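Care Labels Should State a Number

2022-07-15

Most household textiles sold in the United States carry a care label with a washing temperature expressed as a word. The word is usually "cold," "warm," or "hot." The machine that reads this word is a person standing in a laundry room, and the person passes it along to an appliance that interprets it according to whatever its maker decided that year. My argument is that the word should be dropped and a number printed in its place, together with a shrinkage figure for the fabric.

I spent 7 years in incoming inspection for a linen supplier, Hawthorne, and most of what follows comes from that work. We received table linens, napkins and kitchen towels from a number of mills and ran each new article through a fixed wash program before accepting it. The program was dull. Cut a specimen, mark a square on it, wash it, dry it, condition it overnight, measure the square again. A change of 3 percent in either direction was our limit. Anything beyond that went back to the mill with a form.

The limit was never printed on the product. A customer buying a tablecloth had no way of learning whether it had been accepted with almost no shrinkage or had squeaked in just under the line. On a long cloth the difference is large enough to change the drop at each end of the table, and people notice the drop. They then write to say they were sent the wrong size.

Warm is the worst of the three words. Adeel Mughal, who ran our test room, once logged the fill temperature of the "warm" setting on every home washer he could get access to, including two Cidano units of different ages. The spread was wide enough that the lowest reading would have passed for cold on another machine. Newer washers blend in more cold water to save energy, and I have no complaint about that. The setting kept its old name while its content changed, and the labels sewn into the goods were never revised to match.
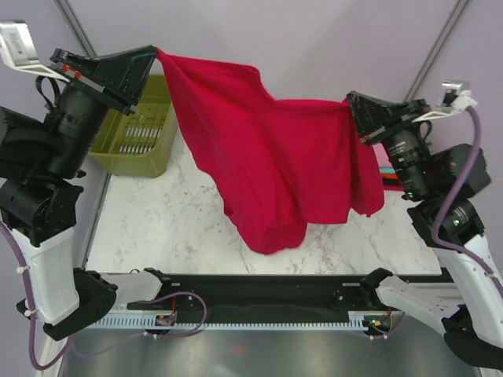
Shrinkage itself is not mysterious. Yarn is held under tension during weaving and again during finishing, and some of that tension is locked in when the cloth is dried flat. Washing releases it. Cotton swells when wet, the yarns take a more crooked path over and under each other, and the cloth gets shorter. A mill can take most of this out in advance by compressive finishing, and the better ones do. The process costs money and reduces the yardage available for sale, so there is a steady incentive to do slightly less of it than the sample suggested.

A printed figure would act on that incentive directly. If one napkin says 1 percent and the one next to it says 5, the buyer can decide what the difference is worth. At present both say "machine wash warm, tumble dry low," and the buyer decides by color.

The usual objection is that shoppers will not understand a percentage. Dale Lapointe made this case to me at some length when he was buying for Stetano, and he pointed out that his returns desk already handled roughly 800 complaints a year about care instructions that were as simple as anyone could make them. I read the same figure the other way. A simple instruction that produces that many complaints is missing information.

A second objection is the cost of testing. For a mill of any size the test is already being done, as no large buyer will accept goods without it. The result sits in a file. Moving it from the file to the label requires a change in artwork. Small makers are a harder case, and I would give them the option of printing "not tested," which is also useful to know.

Temperature is easier still. Much of the world already prints degrees on the label, and washers sold in those markets show degrees on the dial. The two can disagree, but at least the disagreement can be measured. With words there is nothing to check against. I would start with cotton and linen goods sold by finished dimension - tablecloths, sheets, curtains - where an error in size is plain to the owner, and leave apparel for later.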